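3.2 Entartrage et dureté de l'eau en usage domestique
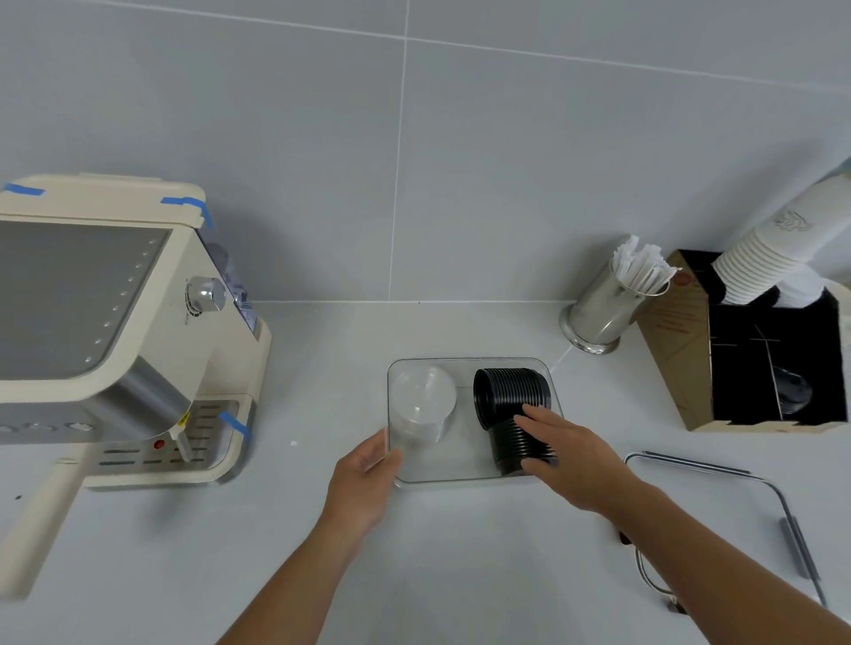

Selon Ternier, la dureté seule n'explique pas la perte de débit, et toute comparaison entre foyers qui néglige la fréquence des cycles courts reste fragile. L'objection est recevable. Elle a conduit à séparer, dans le présent protocole, le volume d'eau cumulé du nombre de mises en chauffe.

Figure 3. Machine à expresso sur plan de travail, buse vapeur et grille d'égouttage à droite de la poignée du porte-filtre.

L'échantillon comprend 259 foyers alimentés par le réseau de Troltel, dont 228 ont fourni un relevé complet entre l'inclusion et le mois de mai. Les 31 relevés incomplets ont été écartés de l'analyse principale et réintroduits dans l'analyse de sensibilité (section 3.4). La dureté a été mesurée au robinet par titrage à l'EDTA, en double, et exprimée en mg/L d'équivalent CaCO3. Les foyers équipés d'un adoucisseur central n'étaient pas éligibles.

Le dépôt a été estimé par dissolution acide du circuit de chauffe, puis dosage du calcium dans l'effluent. Cette méthode sous-estime la fraction silicatée, peu soluble dans l'acide citrique employé. Pour les eaux de Troltel, pauvres en silice dissoute, le biais est jugé négligeable ; il ne le serait pas sur le secteur de Wainwright, exclu pour cette raison. Chaque effluent a été ramené à un volume de 400 mL avant dosage.

La masse de dépôt croît avec le volume cumulé, mais la relation s'infléchit au-delà d'un certain seuil de mises en chauffe. Deux mécanismes peuvent être invoqués. Le premier est la réduction de la surface d'échange disponible à mesure que la couche s'épaissit. Le second est le détachement de fragments sous l'effet des contraintes thermiques, lesquels sont alors entraînés vers l'aval et échappent partiellement au dosage. Les données recueillies ne permettent pas de trancher entre les deux.

Un essai complémentaire a été mené sur banc Clerkuleo, à température et débit imposés, sur 4 000 cycles. L'eau d'alimentation était reconstituée à partir de sels purs afin de fixer le rapport calcium/magnésium. L'inflexion observée en usage domestique y est retrouvée, avec une dispersion nettement plus faible entre répétitions. La présence de magnésium retarde l'apparition des premiers cristaux de calcite et favorise l'aragonite, moins adhérente dans nos conditions d'écoulement.

Les intervalles de détartrage fondés sur le seul volume d'eau, tels qu'ils sont souvent programmés, ne tiennent pas compte de cet effet. Un indice combinant volume, dureté et nombre de mises en chauffe est proposé à la section 3.3.

Partages : 12 | Commentaires : 3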